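Two-handed demos: my left hand keeps drifting and the policy copies it. How do you hold the box still?

Posted in Teaching by Demonstration

remance_bench
Hi all, long-time reader and first-time poster, so forgive me if this rambles. I've been collecting demonstrations for a sorting task with a pair of hand-held grippers, one in each hand. The task is small wooden sticks going in and out of a clear plastic box with dividers. Left gripper looks after the box, right gripper handles the stick, and at the end everything should be back where it belongs. Simple enough that my kitchen drawer at home is harder.

I have 393 demos so far, all of them mine, done over a few weeks, and I trained a first policy on them last Saturday. It reaches nicely, it closes on the stick nicely, and then at the moment the stick is supposed to line up with the compartment the left side starts to wander. Just a slow little slide, maybe the width of a finger, and of course the right side is aiming at where the box used to be. The stick lands on the divider or misses altogether.

So I went back through my own recordings, and I'm embarrassed to say I do exactly the same thing. My left hand floats whenever I'm concentrating on my right. I correct for it without thinking, but I guess the robot has learned the floating and hasn't learned the correcting.
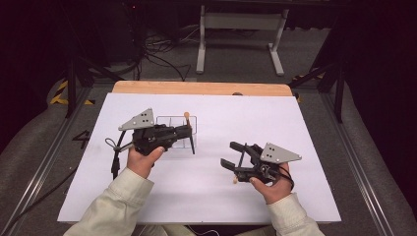
What I've tried so far is resting my left wrist on the table edge (helps a bit, but then my elbow gets sore and I start rushing), and going slower overall, which made the demos twice as long and the policy more hesitant than before. I've also wondered about taping the box down, but the whole point is that it should cope with a box that can move.

Do people deliberately keep the left hand still while the right one works, or is it fine to let both move as long as the ending is good? And should I throw out the old demos or try to save them? I would so much rather not start over, but tell me the truth, I can take it!

rainer_fold
Oh, I feel for you, because I went through this with a two-handed folding task and it took me a whole January to see what I was doing. Please don't throw anything out yet.

The thing that helped me most was breaking the motion into turns. Left hand moves, left hand settles, and only then does the right hand start. I used to say it out loud under my breath, "park, then place," and I'm sure I sounded silly, but it worked. When both hands move together all the time, the recordings hold a hundred slightly different timings for the same job, and a small policy sort of averages them into mush. Once I gave each hand its turn, the timing got much more alike from one demo to the next. You can loosen up again later when the basics are solid.

On the wrist, try resting the side of your hand lower down, closer to the heel of the palm, and raise your chair a notch so the elbow isn't taking the weight. Stop after 8 demos or so and shake your arms out. My worst recordings all came at the end of long stretches when I was sure I was fine.

I'd also check your cables before you blame your hands entirely! If the cord on the left gripper is tugging even a little, it will pull you the same way every single time, and you'll get a drift with a direction to it. Mine was snagging under the table. I gave it more slack, with one loose loop, and a good part of my problem went away that afternoon.

As for the old demos, go through them with a simple rule. If the box moved while the stick was already on its way down, set that one aside. If it moved earlier and then stopped, keep it. I kept far more than I expected to. Then record a fresh batch with the parked left hand and train on the two together.

One more thing and then I'll hush. Do a few on purpose where the box starts out somewhere awkward, and let your left hand fix it first, calmly, before the right does anything. You want it to see what fixing looks like. Three starting spots would be plenty to begin with.

tiva_user
just get more data. I had around 500 before mine did anything useful. also tape the box

skanine_night_shift
I agree with most of what's been said about taking turns, though I'd go easy on the tape. If the box is fixed, the left gripper has no job, and the policy may learn that it doesn't matter what that side does. Then the tape comes off and you're back where you started, only more confused. A thin non-slip mat under the box is a gentler version of the same idea. It stops the little accidental slides and still lets you move the box when you mean to.

I would also look at what each camera can see at the moment you place the stick. With clear plastic the divider can be awfully hard to make out, and if the gripper fingers are covering the compartment too, the policy is more or less guessing. Tilting the left gripper a little so the opening stays in view made a bigger difference for me than any amount of practice. Watch ten or so of your own recordings with the sound off and a cup of coffee, and ask yourself whether you could place the stick from that view alone. If you couldn't, I wouldn't expect the robot to.

remance_bench
Thank you both so much, and the tape person too! I checked the left cable before supper and it does pull, toward me and down, the same direction as the drift. I'm going to give it some slack, find a mat, and record a small batch with the parked left hand before I sort through the old ones. I'll come back and post how the placing goes.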